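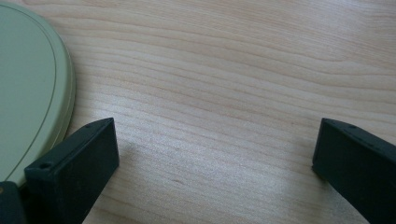
Mesas de madera clara: cómo cuidarlas en el día a día

La madera clara vuelve a estar en muchas cocinas y comedores, y con ella vuelven las consultas al buzón del boletín. Las más repetidas de este mes tratan de lo mismo: cercos, zonas que parecen blanquecinas y objetos que se quedan siempre en el mismo sitio de la mesa. Reunimos las respuestas en un solo texto para no repetirlas por separado.

Primero, saber qué acabado tiene

Casi todas las dudas dependen de este punto. Un tablero barnizado lleva una película que separa la madera de lo que se le pone encima. Un tablero aceitado o encerado no la tiene, o la tiene muy fina, y absorbe antes. En una foto es difícil distinguirlos, y al tacto tampoco es siempre evidente.

La prueba habitual se hace con una gota de agua en una zona poco visible, por ejemplo la cara inferior del canto. Se espera 20 minutos y se seca con papel. Si la gota sigue entera y no ha dejado marca, lo normal es que haya barniz. Si se ha extendido y la madera ha oscurecido, es aceite, cera o madera sin tratar. La marca de la prueba desaparece al secarse.

El reflejo y la mancha

Varios lectores preguntan por zonas pálidas, algo azuladas, en el centro de la mesa. Antes de comprar ningún producto conviene mirar el tablero a dos horas distintas, una por la mañana y otra con la luz eléctrica encendida. La luz difusa de una ventana lava el color de la madera clara y borra parte de la veta. Si la zona pálida cambia de sitio cuando uno se mueve alrededor de la mesa, es un reflejo y no hay nada que limpiar.

La mancha blanca de calor o de humedad se queda donde está. En barniz suele ser superficial. Se puede probar con un paño de algodón seco, frotando sin apretar y en el sentido de la veta. Si no cede, es mejor preguntar a un restaurador antes de usar abrasivos. En madera aceitada se deja secar unos días, con la habitación ventilada, y después se repasa con el aceite de mantenimiento.

La dirección de la veta

En los tableros con la veta larga y ondulada, las líneas se juntan en unas partes y se abren en otras. El paño debe seguir la dirección general, de un extremo al otro, sin intentar copiar cada curva. Los movimientos circulares dejan marcas finas que en la madera casi color crema pasan desapercibidas de frente y se ven mucho con la luz baja de la tarde.

Donde las líneas están más juntas, el tono suele parecer más oscuro. Es el dibujo de la propia madera. Hay quien insiste en esas partes con el estropajo creyendo que es suciedad acumulada, y lo que consigue es un rebaje en el acabado que luego hay que igualar.

Objetos apoyados mucho tiempo

Las bandejas, las tapas y los recipientes bajos son cómodos en una mesa, y en verde salvia combinan bien con la madera pálida. El inconveniente está en dejarlos semanas en el mismo lugar. La madera cambia de tono con la luz, y la parte tapada cambia a otro ritmo. Al retirar el objeto queda su silueta.

Nuestra recomendación es moverlos una vez por semana. Basta con cambiarlos de extremo o girar la disposición. Si la silueta ya ha aparecido, se despeja la mesa entera y se deja descubierta una temporada. La diferencia se va igualando sola en la mayoría de los casos, aunque puede tardar meses.

También hay que mirar la base. Un recipiente que acaba de salir del fregadero retiene agua por debajo aunque la parte de arriba esté seca, y ese es el origen de muchos cercos. Se seca por las dos caras antes de apoyarlo. Las piezas con reborde o con una ranura cerca del borde guardan agua y migas en ese hueco; un cepillo de dientes viejo llega bien.

Los topes de silicona y de goma merecen una advertencia aparte. Algunos dejan una sombra en el barniz que no sale con agua y jabón. El fieltro adhesivo da menos problemas, siempre que se cambie cuando se llena de polvo.

Limpieza corriente

Para el uso diario, un paño bien escurrido con agua tibia y otro seco detrás. Una vez por semana se pueden añadir unas gotas de jabón neutro. No recomendamos el vinagre, el amoniaco ni los limpiadores para cristales. Las toallitas húmedas sirven para una urgencia, pero muchas dejan una capa pegajosa a la que se agarra el polvo.

Mantenimiento con aceite

Solo para tableros aceitados. Se limpia la mesa, se deja secar una noche y se aplica una capa muy fina siguiendo la veta. El sobrante se retira con un paño que no suelte pelusa. El tablero se puede usar cuando lo indique el envase; con platos calientes, mejor esperar algo más. En una casa con uso normal es suficiente con hacerlo 2 veces al año.

Los paños empapados en aceite pueden arder por sí solos si se guardan arrugados. Hay que extenderlos al aire libre hasta que estén rígidos, o sumergirlos en agua dentro de un recipiente metálico con tapa antes de tirarlos.

Taller en Tulumville

El jueves hay taller de acabados en la sala Drandton, en Tulumville. Dura 3 horas y se trabaja sobre retales de madera clara, con barniz, cera y aceite. Los materiales están incluidos. Quien quiera puede llevar una tabla pequeña de casa, limpia y seca. Las plazas se reservan respondiendo a este boletín con la palabra «taller» en el asunto.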